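4 Datenerhebung in der Simulation

4.1 Aufbau und Fernsteuerung

Alle Vorführungen für die Würfelaufgabe wurden in der Simulation aufgenommen, per Fernsteuerung mit einem 6-DoF-Handgerät. Kein Replay von Skripten, kein Planer im Hintergrund. Die Bedienperson sieht zwei Ansichten: eine feste Übersicht und die Greiferkamera. Gespeichert werden beide, dazu Gelenkwinkel, Greiferöffnung und die rohen Eingaben des Handgeräts. Die Software (intern Trarby) lief auf einem einzelnen Arbeitsplatzrechner, Physik und Rendering im selben Prozess. Das ist langsam, erspart aber die Synchronisation, an der der Vorgänger Dasel im Dezember mehrfach gescheitert war.

Bediener waren die beiden Autoren Agbayani und Delacroix. Delacroix hatte Vorerfahrung mit dem Gerät, Agbayani nicht. Insgesamt 300 Versuche, davon 164 von Agbayani, der Rest von Delacroix. Eine Einweisung gab es nicht, nur eine freie Übungsphase ohne Aufzeichnung. Start jeweils aus der gleichen Ruhelage, Würfelposition zufällig.

4.2 Ansicht der Greiferkamera

Die Greiferkamera ist starr mit dem Endeffektor verbunden und blickt zwischen den Fingern hindurch. Vorteil: der Bezug zwischen Finger und Objekt steht direkt im Bild, ohne Umrechnung. Nachteil: bei schräger Anfahrt füllt eine einzige Fläche schnell den größten Teil der Ansicht und das Objekt rutscht an den Rand. Für die Bedienperson unangenehm, für das gelernte Modell vermutlich auch. Wir haben solche Abschnitte trotzdem nicht entfernt. Wer nur saubere Anfahrten zeigt, bekommt ein Modell, das aus einer schlechten Lage nicht mehr herausfindet.

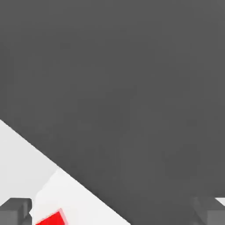 Abb. 3: Greiferkamera, simulierte Ansicht. Roter Würfel am unteren Bildrand, näher am linken Finger.

Beim Nachführen zeigten sich zwei Arten von Korrekturen. Erstens kleine seitliche Bewegungen, fast immer in kurzen Stößen, dazwischen Pausen. Zweitens Drehungen um die Greiferachse, seltener und deutlich länger. Delacroix korrigierte zuerst die Drehung und dann seitlich, Agbayani umgekehrt. Beides führt zum Ziel, nur mischt man die Daten, dann mittelt ein einfaches Regressionsmodell die zwei Reihenfolgen und macht keine von beiden richtig. Bekanntes Problem mehrdeutiger Vorführungen, hier aber schon bei zwei Personen und einem Würfel sichtbar. Abhilfe siehe Abschnitt 5: Vorhersage ganzer Aktionsfolgen statt einzelner Schritte.

Die Pausen sind ein eigenes Thema. Während die Bedienperson überlegt, steht der Arm, und das Modell lernt das Stehen mit. In ersten Läufen blieb der Arm kurz vor dem Schließen des Greifers einfach hängen. Deshalb Filterung: Stillstand über einer festen Schwelle wird gekürzt, nicht ganz gelöscht. Ganz ohne Pause war das Schließen zu früh. Die Schwelle wurde von Hand eingestellt, eine systematische Suche steht noch aus.

4.3 Auswahl der Vorführungen

Ein Versuch gilt als gelungen, wenn der Würfel am Ende angehoben ist und die Bedienperson nicht abgebrochen hat. Nach diesem Kriterium und nach Sichtung der Aufzeichnungen blieben 154 Vorführungen für das Training. Häufigste Gründe für den Ausschluss: Abbruch durch die Bedienperson, Berührung der Unterlage mit einem Finger, Würfel weggeschoben statt gegriffen. Letzteres lag oft daran das der Greifer nicht mittig über dem Würfel stand und ein Finger vor dem anderen Kontakt hatte. Einige dieser Fälle wären durch Nachfassen zu retten gewesen - solche Rettungen haben wir behalten, sofern sie gelungen sind.

Die Sichtung machte jeweils der Autor, der den Versuch nicht selbst gesteuert hatte. Strittige Fälle wurden verworfen. Eine unabhängige dritte Bewertung fehlt, das ist eine Schwäche der Erhebung.

4.4 Vergleich mit Führung von Hand

Zum Vergleich wurden am realen Arm (Aufbau Pudholm) fast 100 Vorführungen durch direktes Führen von Hand aufgenommen, ohne Handgerät. Bewegungen deutlich glatter, Pausen kürzer, Reihenfolge der Korrekturen weniger ausgeprägt. Dafür ist die Hand der Person in vielen Ansichten der Übersichtskamera zu sehen, was das Training mit Bildern erschwert. Die Daten gehen daher nur mit Gelenkwinkeln in die Auswertung ein, ohne Bild. Ein direkter Vergleich der Erfolgsraten ist so nicht zulässig und wird auch nicht gemacht. Verglichen werden nur Dauer, Glattheit und Anzahl der Richtungswechsel pro Vorführung, siehe Abschnitt 6.

Offen bleibt, ob sich beide Arten der Vorführung in einem Trainigssatz verbinden lassen. Erste Versuche dazu laufen unter dem Namen Obi, Ergebnisse liegen noch nicht vor.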